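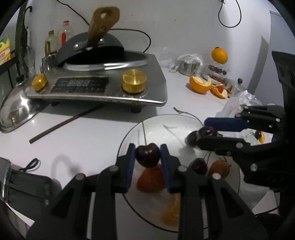
Rodica Pop asked, at the end of our last call, whether the hand-held kit was worth keeping on at all, or whether the money would do more good spent on a second arm. It was a fair thing to ask, and I said I would answer it properly in this report, so please forgive me if I take the long way around to it.

To recap for those of you who missed the call: we have been trying out the Vener kit from Humeo since the grant came through. The kit is a pair of hand-held grippers that a person works directly, so that a task can be recorded in an ordinary kitchen without moving an arm in there first. Our plan promised you a review of the kit itself, plus a first set of fruit-handling recordings for the Lasum project, and I am very happy to say that both are well along.

We have 193 recordings so far (the plan asked for 100 by this point, so we are comfortably ahead!). They all involve soft or small fruit going on and off a plate — cherries, strawberries, orange segments — and we picked fruit on purpose, after our early tries with wooden blocks taught us very little. A block forgives almost any grip. A cherry doesn't, and neither does a segment of orange once the membrane has torn.

Now, the kit. The finger pads are the best thing about it, and I would say so to anyone thinking of buying one. They give enough that a new operator can pick up a cherry without squashing it after almost 30 minutes of practice, and they rinse clean under the tap. The stems were a nuisance at first. People tended to go for the stem, as you would with your own fingers, and the fruit would swing about, so we now ask everybody to close on the fruit itself and let the stem go wherever it likes.
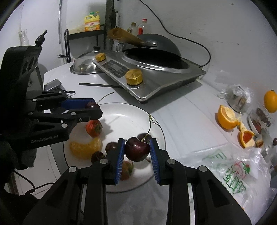 Plate work with both grippers: cherries, strawberries and orange on one plate.

Working with both hands at once has been slower going. The grippers are wider than they feel, and on a plate of ordinary size they bump each other more than we would like. Ilie, the labeling service we took on in November, has been marking the bumps for us so we can decide later which recordings to keep. Their turnaround has been good, and I'd be glad to use them again.

I do have complaints. The handles get tiring, and we have cut sessions short on account of sore thumbs. The printed guide skips over calibration almost entirely, and we lost 3 sessions to that before Humeo's support desk walked us through it (they were very kind about it, I should add). I have asked them for a longer guide and will pass it along when it comes.

So, to come back to Rodica's question, my answer is yes, please let us keep the kit through the next period. A second arm would be lovely to have, but it would sit in the lab, and what Lasum needs most from us is time in kitchens with clutter on the counter. I would put the remaining equipment money toward spare finger pads and a second set of handles, if Humeo will sell them separately. I am waiting on their price.

Next up are grapes and peeled eggs, and then we will try passing fruit from one gripper to the other. The budget sheet follows under separate cover, with the labeling costs on their own line as you asked.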